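Stonduvik Reading Rooms: where we are at the end of February

Hi all — the short version is that we're in better shape than I expected when I wrote to you last fall, and a little behind on one thing.

Good news first! The Cavgate room is open and people are using it. We lent 1,691 books there over the winter, which beats anything the old bus managed, and we've signed up 83 new families. Large-print westerns go out the door as fast as I can shelve them (please, if anyone has a box in the attic, send it my way).

The Abdella room is the slow one. The roof repair ran into bad weather and then the permit sat on a desk for weeks, so we're still running story hour out of the church basement. The kids don't mind. I mind the stairs. I'm now planning on a spring opening, and I'll write again if that slips.

Money: we've spent the shelving budget and a bit under half of the book budget. I moved $200 from printing to heating in Cavgate, as we discussed on the phone. The Cirar catalog software is set up at both desks and the overdue notices finally go to the right people.

Still to do before the next report: five more evening shifts to fill, a new lock for the book drop, and the summer reading list, which I've started and keep changing my mind about — more mysteries, I think.
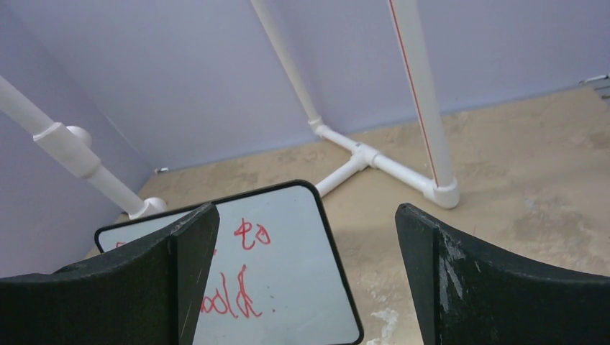
Small whiteboard with rounded corners and a thin black border.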